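Small gears and how to look after them

Anyone who has taken a hand drill or an old kitchen gadget to bits will know the moment when the cover comes off and you find a nest of little cogs sitting in something that used to be grease. I rather love it. My other half, Ho-yin, does not, mainly as it tends to happen near where he wants to eat his tea. So these are my tips for taking small gears out, cleaning them up and getting them back in again without losing your temper (or a gear).

Before you undo a single screw, sort out your surface. I've worked on newspaper, on a tea towel and once on a cream carpet, and I can't recommend any of them. Newspaper sheds bits, tea towels catch on the teeth, and we won't discuss the carpet. What you want is something flat and plain in a colour that shows up your parts. Dark for bright metal, pale for anything black or brown. Mine is an old baking sheet I painted with blackboard paint last July and it's brilliant, even if it does scratch if you look at it sideways.

Next, have some pots ready. Jam jar lids will do, or a muffin tin if you're feeling organised. One for screws, one for washers, one for gears. Little pins get a lid of their own at my house, they roll like anything! 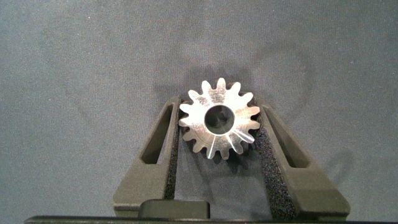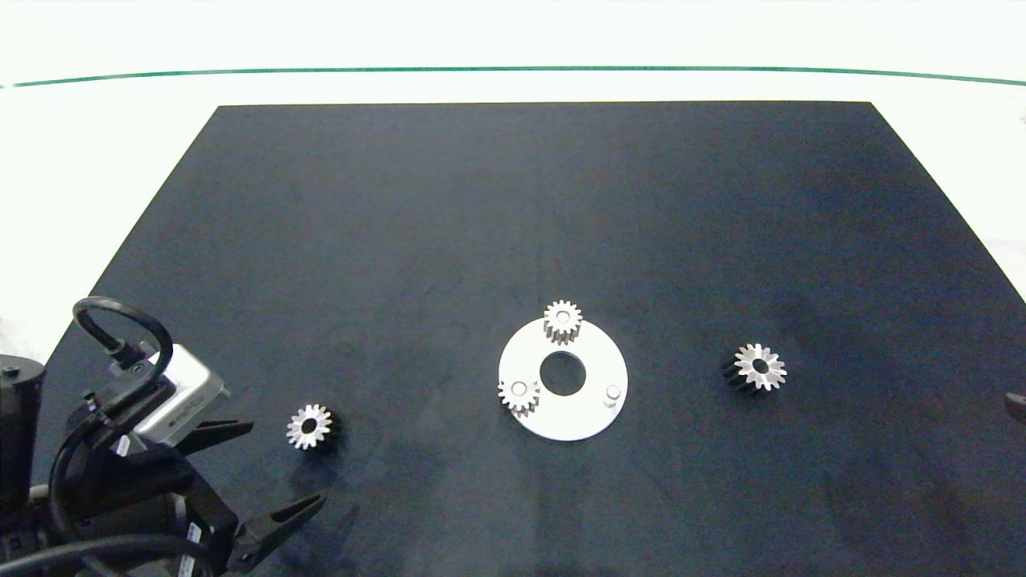 Cleaning is the part people rush. Scrape out the worst of the old grease with a cocktail stick, then drop the gears in a jar with a splash of white spirit and leave them for 2 hours with the lid on and the window open. After that it's an old toothbrush, working along each tooth from root to tip, and don't forget the hole in the middle, where muck loves to sit. A pipe cleaner is perfect for that. Then hold each gear up by its edges, face towards you, with a plain grey cloth behind it, and the teeth at the top show up beautifully against it. Turn it slowly as you look, as the ones at the bottom will be in shadow. You're after chips, burrs, and teeth worn to a point. One bad tooth and I'd replace the gear.

Dry everything properly. I use kitchen roll and then leave the lot on a sunny windowsill overnight. Lok-yiu Lo from down the road swears by a hairdryer on its cool setting, and her drill does run better than mine, so perhaps I should listen.

Putting it back together, go one gear at a time. If yours has a carrier (the plate with pins that the gears sit on), lay the plate flat and fit each gear on its pin, giving it a spin with your fingertip before you reach for the next. It should turn freely. If it grips, take it off and look down the hole again, it'll be a hair or a crumb of old grease nine times out of ten. Don't push it down hard!

Grease: less than you think. A smear on the pin and a dab on the teeth, put on with a cocktail stick, then turn the whole thing by hand 8 or so times to spread it. I wipe off whatever squeezes out of the sides. Use a proper gear grease and check it's safe for plastic if your machine has any plastic parts inside. Cooking oil goes sticky, please don't.

Lastly, if you have to stop halfway, put an upturned mixing bowl over the whole lot and stick a note on top. Mine says DO NOT TIDY and it mostly works.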